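Norcombe room

A Norcombe room is a plain shared room, usually in a former works or store, in which the walls and ceiling are painted white, the roof structure is left on show, and the colour is supplied by one large piece of soft furniture. The name comes from Norcombe, where several early examples were fitted out in the lofts of a rope store built in 1780. It is a wonderfully simple idea, and rooms of this kind are now found well beyond the town, in studios, colleges, music schools and small offices.

Origins

The rope store at Norcombe had stood half used for years when its upper floors were let cheaply as workspace. The first tenants had little money for building work. They painted what was there, beams and all, with the same tin of white emulsion, and brought in furniture from house clearances. Glenys Bloxham, who fitted out the top floor, kept a notebook of what was bought and where it went, and her pages on paint are still a joy to read: she tried 5 whites side by side on the same stretch of wall before choosing the dullest of them, which she said "let the afternoon in".

A later survey by the Penrose Survey of Small Interiors listed 464 rooms that fitted the description. Many of the people who used them had never heard the name.

Ceiling

The ceiling is the heart of the style. Beams run in parallel from one side to the other, with ribbed panels between them, and everything is painted to match. A flat plasterboard ceiling would hide the cables and pipes, but it would also take away height and the lovely rhythm of light and shadow that the ribs give. Conduits are fixed straight to the surface where they can be reached. In many rooms they are painted over, though dark cables are often left as they are. 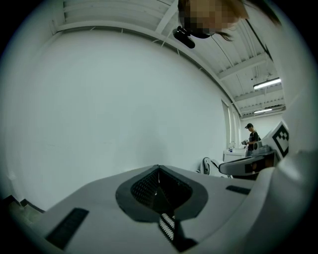

Lorraine Marsden has argued that the ribs matter more than the beams, and that a room with beams alone sounds hard and looks unfinished. She would put panels up before buying a single chair. Others in the field disagree, pointing to the Brorkton workshops, where the beams carry bare boards and the rooms are very pleasant to sit in.

Lighting

Fluorescent tubes are the usual fitting in older examples. They were already in place in a good many buildings and were simply kept. A tube throws an even light along a white ceiling, so the whole upper part of the room works as a reflector – a marvellous effect for something so ordinary. Tubes are normally placed one behind the other down the length of the room. Newer conversions use LED battens of the same shape, and some owners have kept the old housings and changed only the lamp.

Daylight is just as important. The classic Norcombe room has a tall window with a white frame and no heavy curtains. Thin roller blinds are accepted, and a deep sill is much prized by anyone with a cup of tea.

Walls

Walls are left plain. The Norcombe tenants hung pictures at first and took them down again after a winter or two, when the damp got behind the frames. The habit of leaving one long wall bare seems to have started there. It makes a fine background for drawing, for slides, or for pinning up work during the day and clearing it by evening. Doors are painted to match the wall and may be unusually tall where a goods entrance has been reused.

The sofa

Against all this white, a single sofa in a strong colour does an enormous amount of work. Orange is the favourite. Mustard and a deep bottle green are also seen, and the Calska studios had a splendid purple one for many years. It generally stands along a wall, leaving the floor free. 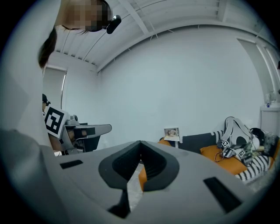
Sofas of this type are chosen for low backs and firm seats, so that people can get up again without a struggle. Wool covers hold their colour best near a window. Cotton fades along the top edge, and the Calska sofa was re-covered 2 times for this reason, on the second occasion by Kalevi Salminen, who turned the old fabric inside out and found it almost as bright as new.

Floors

Floors vary more than any other part. Pale surfaces are common, since they carry the daylight further in, but brick and dark boards occur too, and the Brorkton workshops have red tile throughout. Rugs are rare in rooms where things are wheeled about.

Upkeep

White ceilings gather dust along the upper edges of the beams, and a yearly wipe with a damp cloth on a pole is the normal advice. September is a good month for it, before the heating goes on. Chepkoech Rugemalira recommends starting at the end furthest from the door and repainting only the panels that need it, keeping a labelled jar of the original paint for the purpose.

See also

Loft conversion
Fluorescent lighting
Exposed beam
Settee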